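Porkon tabletop arm: demo day notes and equipment page
Supplier: Dendden. Seen at the Kindthorpe showroom, Oct 8, 2020.
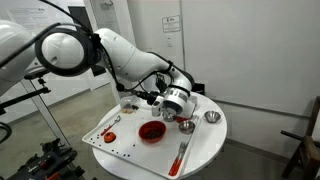
The Porkon arm over the kitchen tray, Kindthorpe.

Status: on our list, not recommended yet
Type: single arm with gripper and wrist camera
Hire: 314 a day, two-day minimum, delivery extra
Purchase: price on application (we applied, see below)
Demo slots: 30 minutes, booked through Dendden

What the supplier says

Dendden sells the Porkon as a "kitchen-ready" arm for cafes, canteens and care homes. The leaflet says it clears, sorts and serves, and that staff can be shown how to run it in a morning. It also says "handles everyday tableware with ease", and that was the line we went to check.

What we saw

Rongrong Jin ran the session and was open about most things, which helped. The arm works over a round white table with one big raised-edge tray on it. The tray had red-handled cutlery, a metal bowl, a small metal cup and a red plastic bowl of something dark and granular. Small dark beans lay scattered over the left side of the tray. I'd have liked to see a stack of wet plates. There were none on offer, and no glassware either.

We were given three runs. In the first the arm picked up the small metal cup and put it down again where it was asked to. Fine. The second was a spoon, and it took two goes. The third was meant to be a fork and then a knife, and we stopped after the fork as the slot was nearly up. The movement is smooth and it is quieter than I expected, so credit for that. It is also slow. Anyone on a Saturday shift would have cleared the tray and wiped it down in the time it took to do the cup.

I asked to move the tray a hand's width to the left and run the cup again. Rongrong said yes, but the arm would need setting up afresh first and there wasn't time. Make of that what you like. A real table gets knocked all day long.

Points to raise before you sign anything

Cables. They run along the top of the arm and hang in loops over the white casing. I asked how you clean round them and was told a cover is "planned". It was also planned when Jingyi Xu from our office rang in September.

Space. The leaflet shows the arm on its own. On the day there was a clamp stand next to it and more black kit with knobs on, down to one side. Ask for the floor space of the lot, in writing.

Food contact. Dendden's answer was that the gripper is "suitable for kitchen settings". That isn't a certificate. We've asked for one.

Breakages. The hire terms put these on the customer. All of them, including anything the arm drops.

Support. Phone line on weekdays only. If you serve weekend lunches, you're on your own.

The Tan add-on

Tan is the extra software pack that is supposed to let the arm cope with items it hasn't met before. It wasn't running at Kindthorpe. We were shown a slide. The add-on is charged separately and can't be taken with a hire of under a week, so you can't try it cheaply. I wouldn't budget for it on the strength of a slide.

Who might still want it

A college or a test kitchen with a spare table and someone patient on the staff could get some use from a short hire. For a working cafe I can't see it at this price. If Dendden can show a full tray cleared from start to finish, with the tray put down by one of us, I'll go back and rewrite this page.

Bookings and questions

Demo slots go through Dendden direct. Take your own crockery and ask to use it. For hire through us, contact Jingyi Xu. The purchase price has not come back yet and will be added to the top of the page when it does.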